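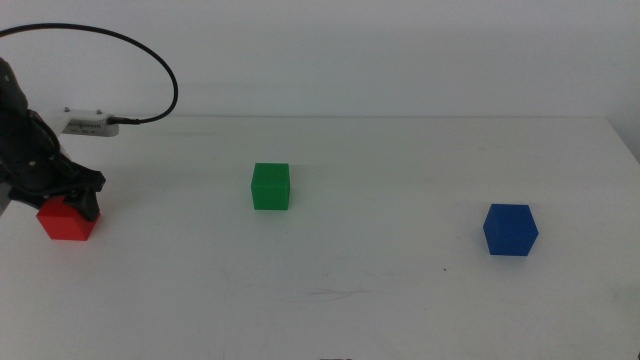 Figure 2. The three-cube task: the gripper closed on the red cube, with the green and blue cubes standing apart.

Publications > Manipulation > Bralier Reports > Section 4
Overview Methods Results Data Contact
Search this report...

4. What the demonstrations teach

The claim we set out to test is a familiar one: that a person with no training in programming can show a robot a simple task a few times, and the robot will then do it. The Mazurek controller used in this study was built on that claim. We have doubts about it, and the three-cube task was chosen because it leaves few places for them to hide.

Operators worked by remote control from a hand-held lever unit. A second group guided the arm directly by hand. Each operator gave 40 demonstrations, and after discarding those with missing joint data we kept 434 for training. The discard rule was fixed beforehand, but we admit it is a generous one. It removes broken recordings and leaves in plenty of clumsy ones -- false starts, long pauses, fingers opened and closed again for no clear purpose. Earlier work on the Rendness set threw such recordings away and then reported high success rates. We do not think the two sets of results can be compared.

Starting positions were meant to vary freely. In practice the operators put the cubes where they found them easy to reach, and the wide, loose spacing shown here came up far more often than a random draw would give.
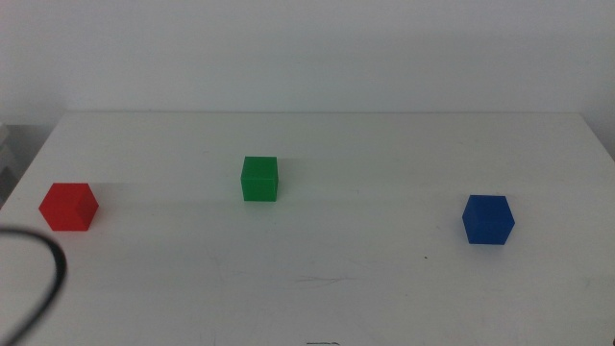 Does a larger number of demonstrations make up for poor variety?

Only in part, and less than is usually hoped. Adding more recordings of the same few layouts made the arm smoother in those layouts and did little for it anywhere else.

This matters for how success is counted. A policy tested on layouts drawn from the operators' own habits will look as if it has learnt the task. It may have learnt the habits. When we moved the starting positions to a grid fixed in advance, the gap between hand guiding and remote control, which had looked large in our pilot, mostly went away. We would be wary of any paper which reports the first kind of test and leaves out the second.

The wrist view raises a separate worry. Close to the cube it gives a very full picture of whatever lies between the fingers and a poor one of everything else. Operators on the lever unit could look up at the table whenever they liked, and did. The policy in the wrist-only condition had no such choice, so it was being asked to copy decisions made with knowledge it did not have.
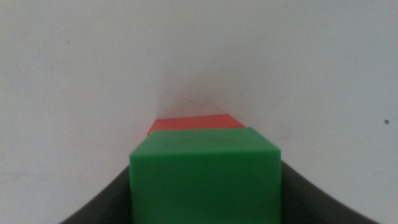 Figure 3. Wrist view with the green cube between the fingers and the red cube directly behind it.

The Brundinness protocol deals with this by making operators work from the wrist view alone. We tried it in May. The demonstrations were slower and the operators disliked it, but the policies trained on them failed in ways that were easier to explain. Whether that counts as progress depends on what the demonstrations are for -- a question the protocol itself does not take up.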